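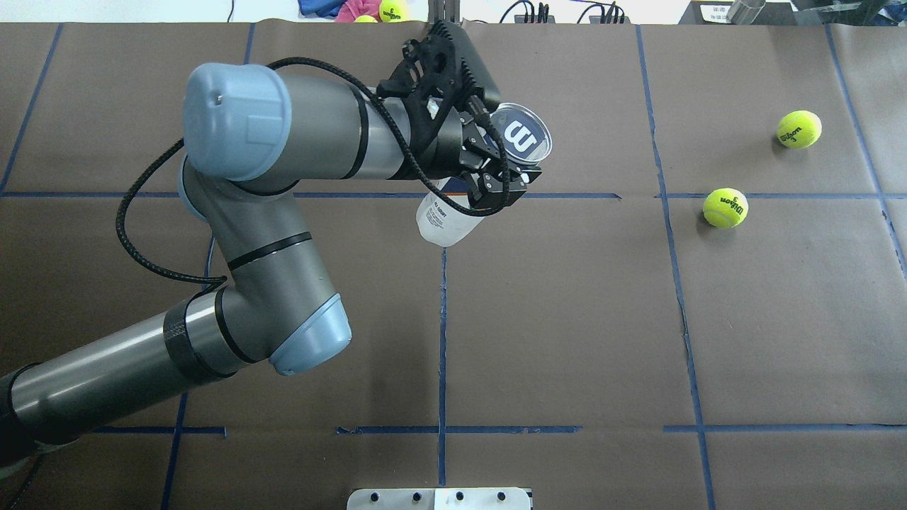
Page last changed: 6/24/23

Give the Table a Paper Skin

I want to defend a habit which many of my friends find a little sad. Before I sort anything, I cover the table with brown kraft paper and divide the paper with blue painter's tape. Then the things of one kind come to one square, and I look at them until I know what I think. Tennis balls, cans for tennis balls, chargers, candles, the contents of the hall drawer. All of them pass over the paper before they go back into a cupboard or leave the house.

My friend Liên Đinh says that this is a way to make one job into two jobs. First you must prepare the table, and then you must tidy. She puts things away directly from the hand, and her apartment is always in good order, so I cannot say that her method fails. But I think she has a talent that she does not notice. For the rest of us, a thing in the hand goes to the nearest place which will accept it, and the nearest place is usually the one where the trouble started.

I grew up in a house where the table was for eating and the floor was for sorting. When my mother cleaned a closet, the whole closet was on the floor for one evening, and at bedtime it went back in a hurry, in almost the same condition. I did the same for many years. On the floor you get tired in the knees before you come to a decision. You also walk between the piles, and the piles move. A table is better for the back, and it is smaller, so you are forced to bring only what fits.

The paper came later. I bought a roll of it for wrapping parcels, from a shop called Hajji near my old work, and the roll was much too long for the few parcels I send. One winter I spread a piece under some muddy sports things to save the table. What surprised me was how well I could see on it. My table has a strong grain with dark knots, and small things disappear on it. Against plain brown, everything stands up. A yellow-green ball on brown paper cannot be ignored by any person with working eyes.

Maybe it is also something in the mind. A bare table belongs to dinner, and whatever lies there is in the way. With the paper on, the table belongs to the work until the paper comes off. I have seen this with the other people in my house. They will push a pile of things aside to put down a plate, but they do not put a plate on the paper.

Now the tape. I use painter's tape because it comes off without taking the finish of the table with it, and because I can see the blue well. My lines are not straight. Gijs Wuyts, who plays tennis with me and is a very exact man, once offered to bring a long ruler, and I refused. A rough grid is enough. If you measure the squares, you begin to care for the grid more than for the things, and then it is evening and you have a beautiful empty table. I have done that too, in the beginning.

I make fewer squares than I think I need. Four is good for a small job and six for a big one. With eight I start to invent categories, for example "cables that are probably important," and such a category is only a drawer lying flat. I do not write names on the squares either. The first thing that lands in a square gives the square its name, and the others join it or they don't.

Let me take the tennis things, because they are the reason I started to write this. Tennis balls come in a clear plastic can, and the can is a very good object. It is light, you can see what is inside, and it seems too useful for throwing away. So it is kept. The balls are also kept, because a ball which is dead for a match is still fine for the dog next door, or for practice against a wall, or for the foot of a chair which scratches. After a year of this thinking I had a shelf of cans with no balls and a bag of balls with no cans, and in the middle of it one new can that I could not find before a match in February. I bought another on the way. The new one was of course at the front of the shelf, where it looked the same as all the empty ones.

On the shelf, I could not decide anything. Every can was a possible can. On the paper, I had to lay the balls in one place and pick up each can and turn it around, and the question became very simple: are there balls for this can, or are there not? A can without balls is packaging. I knew this already, but I knew it only in general, and the shelf never asked me about one particular can.

Liên's answer to this was that I should have bought a proper box for sports things. She likes the Masby ones, with the dividers. I have nothing against a box with dividers, and I own one from Drevisex which holds my sewing things very well. But I believe that a divider is a promise for years, and a strip of tape is a promise for one afternoon. When you buy the box first, you must guess how your things are divided, and then you live inside the guess. My sewing box was bought after the paper, when I had seen that there were really five kinds of sewing things in my house and that one of them was buttons from coats I do not own anymore.

There is a fashion now for planning such work on a screen. Gijs uses a program with the name Urkora, where he enters each thing he owns in the garage and gives it a color. He showed it to me with pride and I admired it sincerely. Still, I noticed that he knew from the program that he had a ball pump, and he did not know that its needle was missing. A list holds what you tell it. If you want to know that the lid does not close, you have to pick the thing up.

I should be fair about the weak points. The paper is one more thing to buy and to keep, and if you use a new sheet each time it is a waste. I fold mine and use it again until it tears, and the old folds do not disturb me. The tape goes into the trash, and I do not like that. String would be better, but string moves when you lift something over it with a sleeve. Also, the method is useless for big things. You cannot sort coats on a table, and books are too heavy to carry there and back for the pleasure of seeing them on brown paper.

The biggest objection is time. It takes me about ten minutes before I have touched a single object, and a busy person will say that she could empty a drawer in those minutes. Yes, she could empty it. My experience is that the emptying was never the slow part. The slow part is to stand with a clear plastic can in the hand and not know what you want from it — and for this, I find, a table which is waiting for an answer is a help.

I also have a small rule for the end. The paper may not stay on the table overnight with things on it. If I leave it, the squares become shelves, and after some days there are keys in one and mail in another, and the grid has made peace with the mess. So what is not decided by dinner goes back to the place it came from, without shame, and I try again another week. My cables have gone back in this way several times. I am told there is a whole category of people who keep the old chargers until the telephone museum calls them, and I may be one.

The balls are in a bucket by the back door now, and the cans which had no balls are gone, except one. I use it for pencils, and Liên has already told me what she thinks of that.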